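Magazine > Home & Order > Features

Features | Rooms | Small Things | Letters

The Joy of the Clear Box

By Eldana Asfaw

I have loved a see-through container since I was a kid sorting buttons at my grandmother's table in Basville, so when Adhiambo Obura asked if I wanted to spend a morning putting small electronics in order, I was out the door before my coffee was finished. Power banks, remotes, little drives, the chargers that go with them — all the black rectangles that pile up in a house and look exactly alike at 7 in the morning.

Adhiambo works on a bare table and wears knit gloves for the whole job. She likes the grip, and she hates fingerprints on a dark finish.

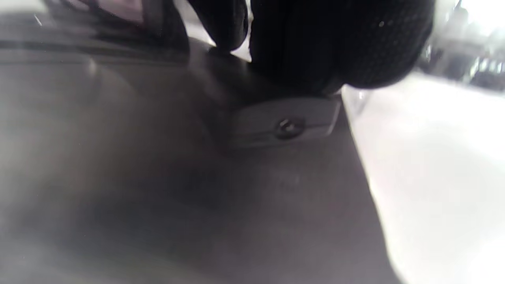 A single screw holds the pale plate to the dark surface.

She starts with whatever has a screw in it. A loose plate gets tightened before anything is put away, and a missing screw goes on a list by the door. Then come the boxes! She is a believer in clear acrylic, the stiff kind with square corners, and after one morning I am too. You see what you own. You stop buying the same cable again and again (I have bought the same one three times, and I still can't find two of them).
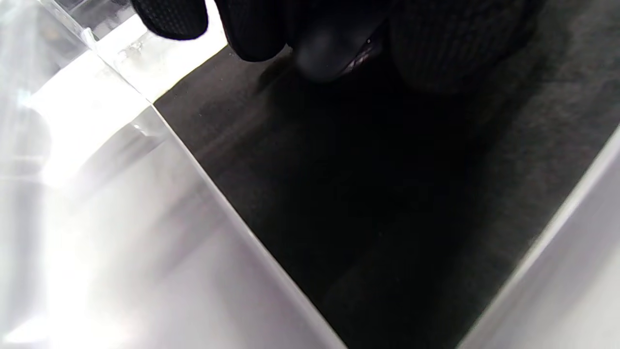

Does acrylic scratch if you use it every day?

It will pick up fine marks over time, mostly from grit. Wipe it with a soft damp cloth, skip the paper towels and keep keys out of it.

The Trillano method, as Adhiambo calls it after the street where she had her first apartment, is wonderfully plain. Everything comes out onto a white surface, where a black gadget can't hide. You pick up one thing, turn it until you find the port or the button, and decide what it is before your hand goes anywhere near a box.
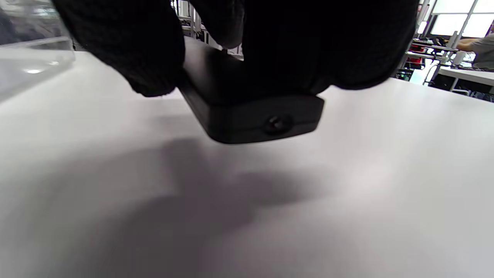

If you can't say what it is, it goes to the far end of the table and waits there until the end. Her own waiting pile once held 13 things, and around 8 of them were chargers for phones she no longer had. I found that hugely comforting.

Laying things down flat matters more than I expected. Stacked up, slim gadgets slide around and you end up digging. Side by side, with the port ends all facing the same way, they're a pleasure to reach for, and a strip of masking tape on the underside takes care of the rest — name, month, done.
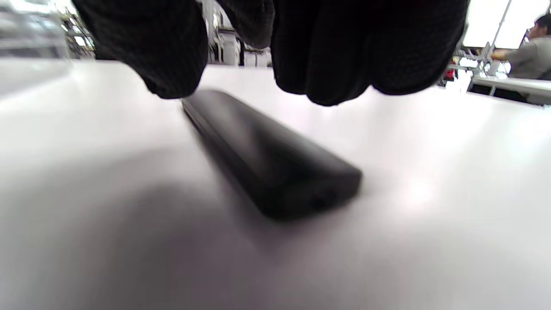 Nam, after reading a draft of this piece, wrote back that the tape is a mistake because it goes gummy by summer, and that a paint pen on the charger does the job better. Adhiambo has tried the paint pen and is sticking with tape. I've gone home with a roll of each, and I'm starting on the hall drawer in November.

Contact | Copyright Nuris Magazine | Back to top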